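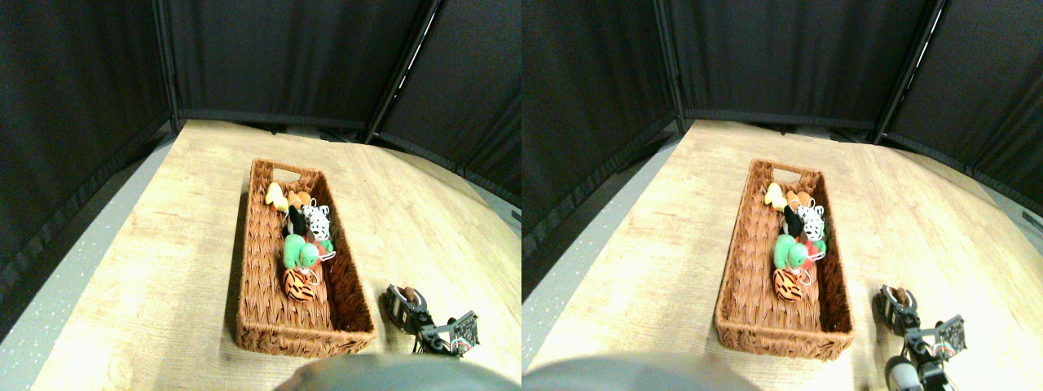
**Textiles Bench, Plindanley Materials Workshop**

February 2021

Pile loss on short plush, continued from the August entries. Wicker basket, stuffed toys, yellow one at the back.

Stock is the Rimdale knitted-back plush, same bolt as before, cut from the inner half. The outer turns have a crease along the fold and I have stopped using them. Strips were cut with the pile running lengthways and marked on the back with an arrow. Two of the August strips had no arrow, and I have dropped them from the comparison.

**Conditioning.** Left overnight on the mesh shelf. The hygrometer on the wall and the one in the cabinet still disagree. I have used the cabinet reading throughout, so absolute values shouldn't be compared with anything from the old room.

**Rubbing.** Bassi rub tester, flat head, felt pad, light weight. 1,000 strokes per strip, stopping halfway to lift off loose fibre with tape. The counter skipped once on the second strip. I caught it by ear and restarted that strip from a fresh cut. The belt is glazed on the inside face and should be changed before the next long run. There is a spare in the drawer under the balance, in a bag marked for the old machine. It is the same length.

**Washing.** Half the strips went through Fostent liquid at 30 degrees before rubbing, short spin, dried flat. The other half were rubbed as cut. The washed strips came out with the pile lying in two directions near the ends, where they had folded over in the net bag. I brushed them back once with the soft brush and trimmed the worst end off one. For the next batch, tack the strips to a backing cloth at the corners.

**Results**

| Set | Mean loss, mg | Note |
|---|---|---|
| Unwashed, with pile | 19 | even wear |
| Unwashed, against pile | 88 | backing showing at one edge |
| Washed, with pile | not weighed | see below |
| Washed, against pile | not weighed | see below |

The washed sets are held back. The balance drifted after the door was propped open for a delivery, and the check mass would not repeat. Strips are in labelled envelopes in the conditioning cabinet, lower shelf. Don't open them to look at the pile, they will lose fibre into the envelope.

The difference between directions is larger than in August. I don't trust it fully yet. The against-pile strips were the last ones through on that pad, and a loaded pad drags more than a clean one. In August the pad was changed between sets and I did not write down that it mattered. Repeat with a new pad for each strip if there is enough felt, otherwise alternate the directions so that pad wear is shared between them.

Tape lifts are stuck to black card and filed by strip. Under the hand lens most of the fibres from the unwashed strips are full length with a clean root end, which points to pull-out from the knit. A few are short and split. I had expected more broken fibre on a face this dense. The back coating looks thin in places when the strip is held up to the lamp, and the thin patches run in bands across the width. Worth asking Rimdale whether the coating went on in one pass.

Seams not started. The plan was to sew the strips face to face with a narrow allowance and pull them on the tensile frame, but the wide jaws are still out for regrinding. The narrow ones slip on pile and mark the backing.

To do:

- change belt on the Bassi, then run a blank strip
- cut felt pads, check how much is left on the roll
- re-zero balance with the door shut, weigh washed sets
- repeat against-pile set
- write to Rimdale re coating
- move the August tape lifts into the same box file, spine label is missing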